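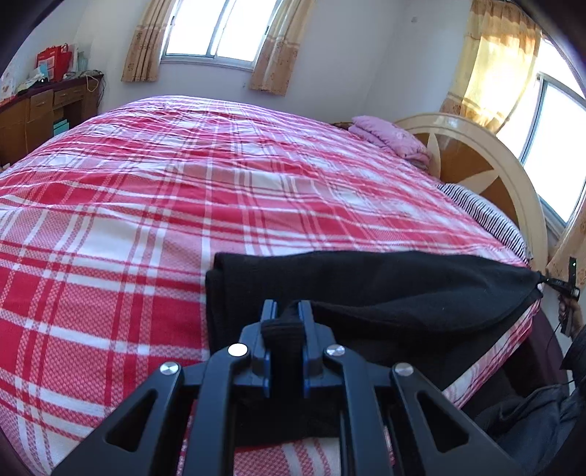

Garment folding by hand-held gripper: order of the two hands

Flarutero Users' Forum, Demonstration Methods

Uvus_desk wrote:
Members are asked for their views on a point of procedure. Our draft guidance requires the demonstrator to take hold of the garment with both grippers before either hand moves it. Of 36 folding demonstrations submitted in May, 18 did not follow this order.

Clumulitz wrote:
We do not support the rule as drafted. A long dark garment laid across a bed may need one end held while the other gripper stands open and is brought into place. A policy trained only on two-handed grasps will have no record of that stage.
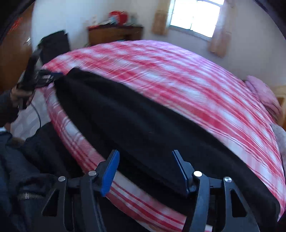
Our request is therefore that single-handed holds be permitted, provided that both grippers remain in use during the fold itself.

durrani_lab wrote:
I must disagree in part. Mixed orders made our own training set of 513 demonstrations harder to label, and the patterned sheet beneath the cloth did not help. Could the two orders be filed separately?

Uvus_desk wrote:
They could, under the present naming scheme. Would Clumulitz accept that?

Clumulitz wrote:
For bedding and clothing, yes. We should still object if it were applied to towels.

Uvus_desk wrote:
Noted. Revised wording will be posted on Tuesday, with towels left out for the present.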